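Search the shop
Search

Levance Table Oil, one-litre tin

11 July 2021, by Saimi Aaltonen

I've been using this oil on my own kitchen table for two years now, so it was always going to end up in the shop. It's a blend of linseed and a little beeswax, made for us in small batches by Dinsa, and it smells like a cricket pavilion (a good thing in my book).

Put it on with an old cotton cloth, going along the grain. Give it 20 minutes or so, wipe off whatever hasn't soaked in, then leave it overnight. A second coat helps on thirsty wood. My table had almost 92 rings and mug marks on it when I bought it from a man in Cestton – my sister Zuzana swears she made half of them look worse with lemon juice – and most of them have faded into the background.

It's fine on oak, ash, beech and cherry. I wouldn't use it over varnish, it just sits there going sticky. Please lay used cloths out flat outdoors to dry, as linseed rags can heat up and catch fire if you leave them in a heap!

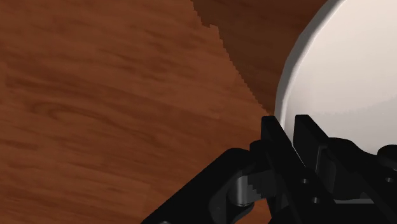 Reddish-brown wood grain, with a white bowl.

The tin is £71 with the lid opener, and delivery takes two or three days. Musa packs them with far too much paper, which you can keep under the table when you're oiling it. The smaller tins are sold out until September, but drop me a line and I'll put your name down for one.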